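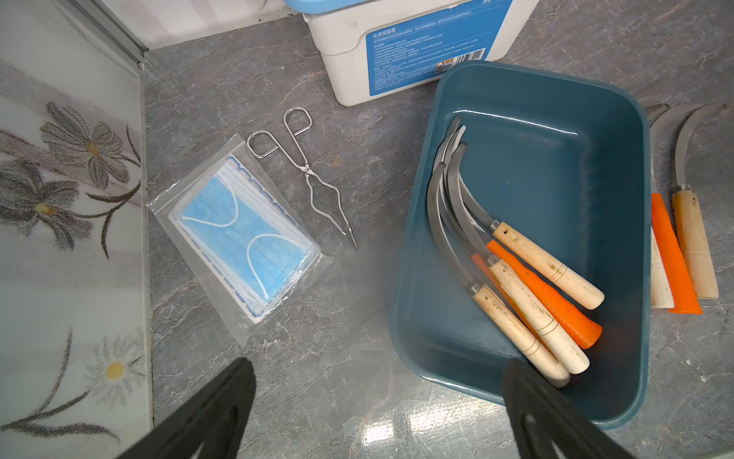
Nirnberg, 2021-08-24

Chapter 6. Traction and Ground Clearance on Unsealed Tracks

A four-wheel-drive vehicle moves over loose or broken ground only as long as its tires can pass torque to the surface. This chapter treats the two limits a driver meets first: loss of grip and loss of clearance. Differential locks are left to Chapter 7.

Lowering tire pressure lengthens the contact patch and lets the tread follow uneven rock. On the Tamuno track, the driving notes kept by Musa Ogunleye give 17 psi for deep sand. Rim damage becomes more likely at such pressures, and speed must be held down until the tires are refilled.

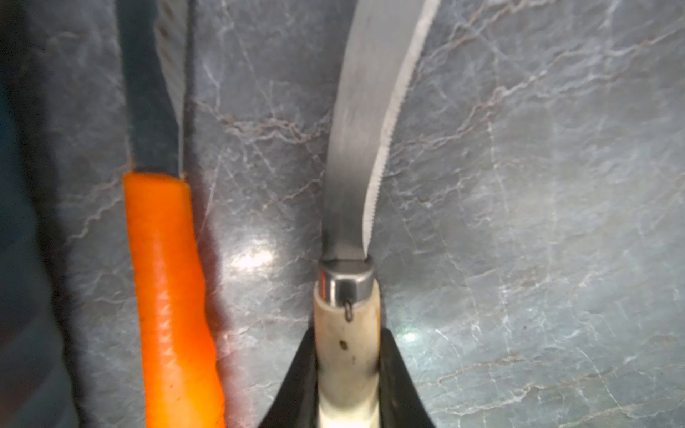 Two knives on a gray marble surface, the left one with an orange handle.

Clearance is described by three angles — approach, breakover and departure. The breakover angle depends on wheelbase as well as ride height, so a long vehicle on tall springs may still ground on a sharp crest.
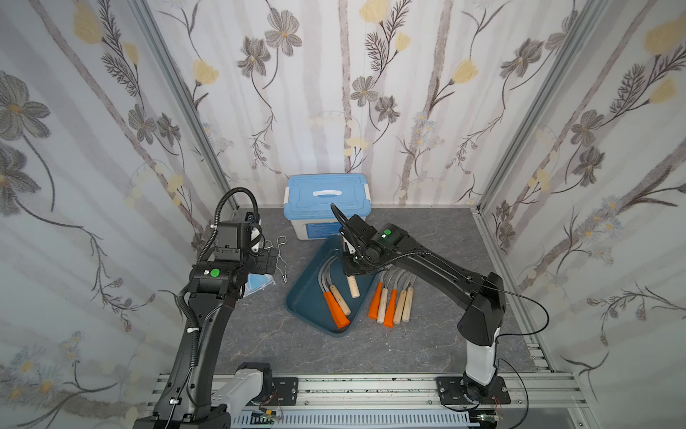 A suspension lift raises the body but leaves the lowest point of a solid axle where it was. Only a larger tire raises the differential housing. A tire 60 mm greater in diameter gives nearly 30 mm at the axle, less whatever is lost to sidewall deflection.

Section 6.1 begins with the contact patch and the method of measuring it used by Abimbola Edet on the Collero grade.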